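Stop Hiding the Microwave

I read home blogs at breakfast the way other people read the sports page, and lately every kitchen on them has the same problem. Everything is behind a door.

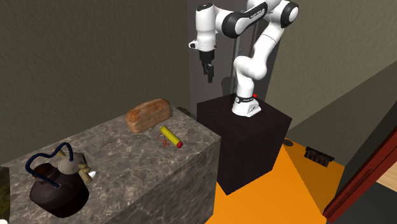
Where did all the stuff go?

My sister-in-law redid her kitchen last January, and I love her, but I couldn't find the toaster. It lives in something called an appliance garage now (a garage! for toast!). The microwave is in a drawer down by your knees. The fridge is dressed up as a cupboard, so the first 4 doors I tried were plates, more plates, trash and the dishwasher. She paid more than $3000 just for the panels that make the machines look like they aren't there, and the showroom, a place called Lellura, told her it would feel "calm." I did not feel calm. I was holding a bagel.

My own kitchen has been out in the open for 20 years. The coffee maker sits by the sink, the knives are on the wall, and the big ugly pot stays on the back burner because it weighs a ton and I use it most nights. When people come over they just start making tea. They don't ask, and I like that so much.

But what about the mess?

Okay, yes, there's dust. The grease gets on things, and if you own a lot of gadgets you don't use, you'll have to look at them every day and feel bad. I had a Pelereo juicer that sat there for years judging me, and in the end I gave it away. Behind a door I'd have kept it forever and paid for the cupboard around it.

I get the wish for a clear counter, I really do. After a long day a big empty stretch of stone looks like a vacation. Then you want eggs, and out comes the pan, and the toaster, and the thing for the salt, and afterward it all has to go back in again. I'd take a shelf over that any day. Put it up over the stove and let people see your beans.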